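Kindwood practice kit: worth the money?

I've had the Kindwood pick-and-place kit for 21 days now and I'm still a bit torn. It cost 300 from Skasidska, which felt cheeky for trays and foam, but after 3,951 on the Sikex hand I'd stopped flinching!

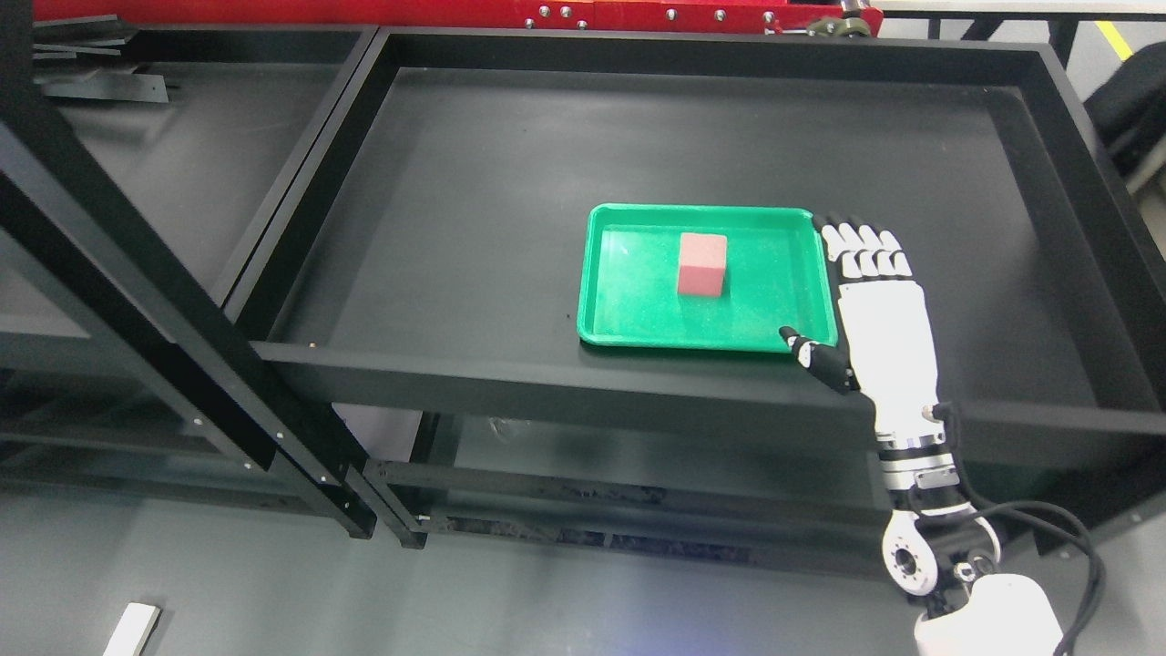 Budget for the furniture, that's my big tip. I'd put nothing down for shelving and ended up 700 over. You want a surface with a raised edge, like the black one under our green tray, so a nudged tray has something to stop it. And leave plenty of width, as an open hand takes up a fair bit of room beside the tray.

The bright colours I love. Pink foam on green is dead easy to spot, even from across the room.

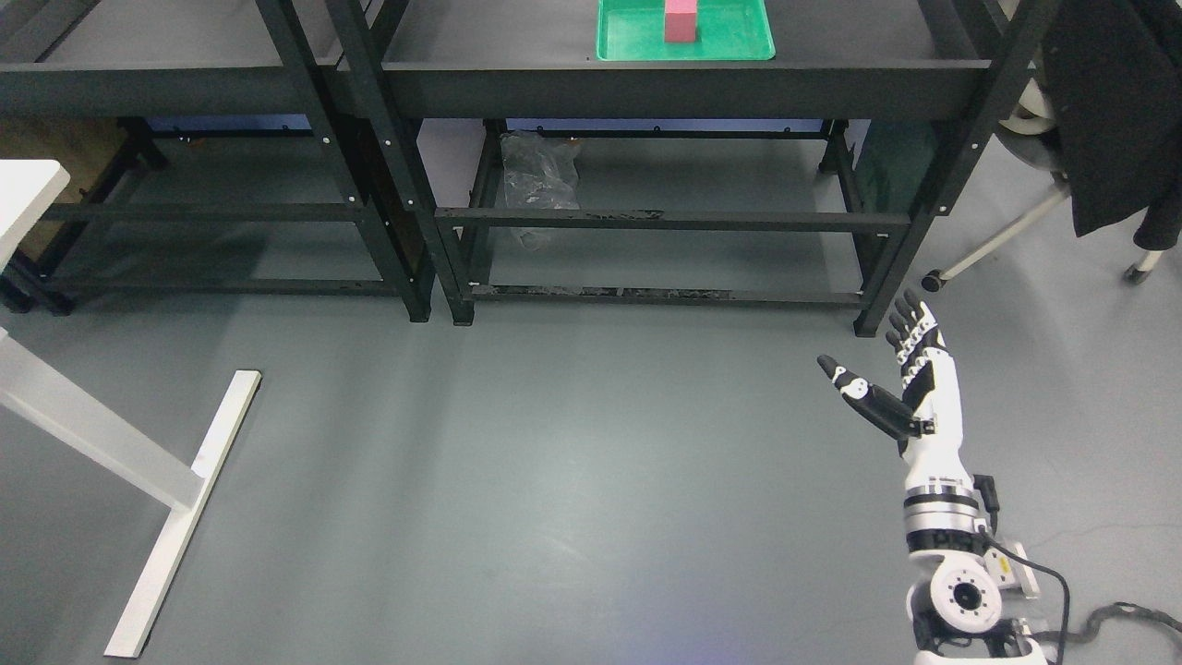

Would I buy it again?

Yes, but I'd get spare foam in the same order (postage is daft). Four stars.

Comments

Gil: Does it come with a lid?

Reply from author: Sadly not.

Kindwood fan: Ours arrived on Wednesday, wish I'd read the shelving bit first.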